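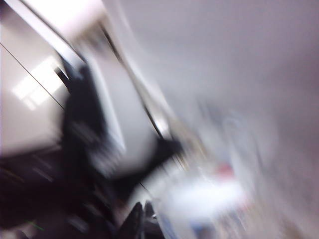 **Dredmont W9 wrist camera and finger set – READ BEFORE ORDERING.** Still on sale, still supported, but the page has changed as there's a fault on units with the old bracket and we'd like it read first. Short version: on a fast wrist move the camera can hand the arm a bad position and the arm beleives it. When the view smears, a glare patch on a pale panel turns into one big glowing block, and the tracker can lock on to that instead of the part. The black fingers at the bottom stay readable, so the software's "fingers visible" check passes and no warning comes up. That check was ours and it was too weak.

## What went wrong

First report came from the Dondside workshop in October. Arm swung over for a pick, went past where it should have slowed, and put the left finger into the side of a cabinet. Nobody hurt. One bent finger, one cracked camera window, a scrape on the cabinet door. Protective stop came in, but after contact and not before.

Second one from Győri, same pattern, no contact. Operator hit the stop button.

We took both units back to the bench at Gositz and got the fault to repeat. Needs three things together:

- old bracket (flat, two screws, no locating pin)
- wrist speed set above 200 mm/s during the approach
- a shiny light-coloured surface in view, with a ceiling light reflecting in it

Take any one away and we couldn't make it happen. Doesn't mean it can't, so please treat every old-bracket unit as affected.

## Is yours affected?

Look at the bracket from the side. Pin between the screws = new type, fine, carry on. No pin = old type, see below. Serial number doesn't help, sorry, both brackets went out mixed for a while and the records for that stretch are patchy.

Units bought second hand: check the bracket even if the seller says it was swapped. We've had one back with a new camera on an old bracket.

## What to do now (old bracket)

1. Stop using camera-guided approach. Taught positions are fine.
2. If you can't stop, drop the approach speed well under the limit above. Set it in the arm controller, not in our software – ours resets after a power cut.
3. Keep people outside the fence whenever the arm is live. No leaning in to look at the fingers.
4. Check both bracket screws, 5 mm key. Loose screws make the view shake and the fault gets worse. Snug, don't crank them.
5. Cover or matt down shiny panels inside the reach. Matt tape does it. Turning the light off is not a fix, the tracker then hunts in the dark and you get a different problem.

Don't raise the stop threshold to get rid of nuisance trips. Two customers asked, answer is no.

## The fix

Bracket kit BK-16. Free for affected units, including second hand. In the bag: pinned bracket, screws, thin spacer, a matt hood for the camera. Fits with the arm powered down and locked off, no need to take the fingers off. You must redo the camera calibration afterwards, don't skip it, the new bracket sits the camera slightly further forward.

Software update goes with it. After the update the camera drops out on a smeared view and the arm holds where it is until the picture is usable again. Expect more pauses than before. On quick jobs that will cost you cycle time and there's no setting to turn it off.

Install the bracket first, then the update. Other way round and the calibration screen wont open.

## Spares and stock

| Item | Stock | Note |
|---|---|---|
| BK-16 bracket kit | yes | free, affected units only |
| Finger, left | yes | black, sold singly |
| Finger, right | low | more due Tuesday |
| Camera window | yes | includes seal |
| Full W9 set, new bracket | yes | ships with update loaded |
| Full W9 set, old bracket | withdrawn | please don't buy these elsewhere |

Left finger is bigger than the right on the current set. Not a packing mistake, please stop sending them back.

## After a bump

If yours has already hit something, don't just straighten the finger and restart. Take it off, look for hairline marks near the mounting hole, check the cable clip behind the camera, then run the slow test with the fence shut. Any play in the wrist, leave it off and ring the arm maker, that part isn't ours.

Keep the log file as well. It gets overwritten after 9 restarts, so copy it off first. Send it with the kit request plus a side-on photo of the bracket and we'll get the bag out same day if it reaches us before noon.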